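Why Do Some Things Hang Up and Others Lie Flat?

Hi, it's Lies Mulder again with another page for curious kids. Last time I wrote about why soap makes bubbles, and a reader called Mitiku Hadgu sent me a cracker of a question: "Why do we hang our mugs but stack our plates?" I had to put down my own cup of tea and have a think about that one!

First, have a look around your kitchen

Every kitchen has favourite spots for things. In my house in Dranton the plates live in a low cupboard, the mugs hang on pegs and the fruit sits in a big basket near the window. I never planned it that way, it just sort of happened (and then my sister moved in and changed half of it). Your kitchen might be completely different. But if you look closely, the shape of a thing often gives you a clue about where it will end up.

Plates love a pile

A plate is wide and low, and most of them have a raised rim. Put one on top of another of the same kind and they fit together neatly. That fitting-together is called nesting, and bowls are even better at it. A stack of plates takes up barely more room on the shelf than one plate does, it just gets taller.

Heavy stacks are a job for two hands, or for a grown-up. I once tried to carry the whole lot to the table in one go. My favourite blue one with the painted lemon didn't survive, and yes, I'm still sad about it.

Mugs are trickier

Try sitting one mug inside another of the same size. It usually won't go, will it? The walls are too straight, and the handle sticks out and bumps into its neighbours. You can balance mugs on top of each other, but they wobble, and I don't like a wobbly tower when there's a hard floor underneath.

The handle that makes stacking such a nuisance is brilliant for hanging, though! Loop it over a peg and gravity does the rest. Gravity is the pull that brings everything down towards the ground, and it keeps the handle resting snugly on its peg. A mug tree is just a post with pegs and a nice flat base so it doesn't topple. The flat base is important. If you hang all your mugs on one side, you might feel the whole tree start to lean, so it's a good idea to share the weight around.

Baskets let the air in

What about food? Woven baskets have tiny gaps between the strands, and air can wander through them. That's handy for things like onions, which go mouldy more quickly if they stay damp. Corn on the cob looks lovely in a basket, but if you're not eating it that day, pop it in the fridge, as it loses its sweetness when it sits around.

Two ears of yellow corn have the round basket to themselves, and the teal mug and the pink one are on their pegs. I love the mustard yellow hiding inside the teal one!
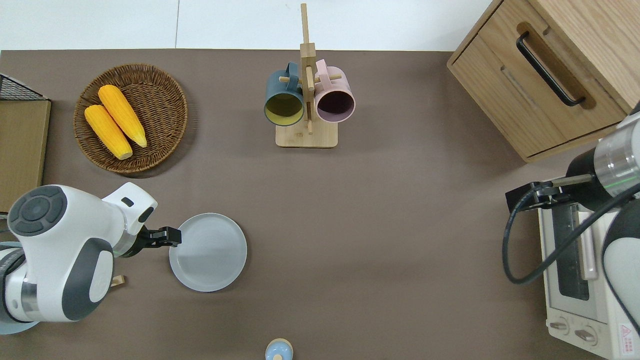 Your turn: build a mug tree

You'll need a lump of modelling clay, a pencil and 3 paper clips.

Squash the clay into a flat base and stand the pencil up in it. Bend the paper clips into hooks (ask for help if they're stiff) and tape them around the pencil. Now hang something light from each hook, like a key ring. Does it stand up? Try making the base smaller and see when it falls over. Then draw what you found and show someone at home.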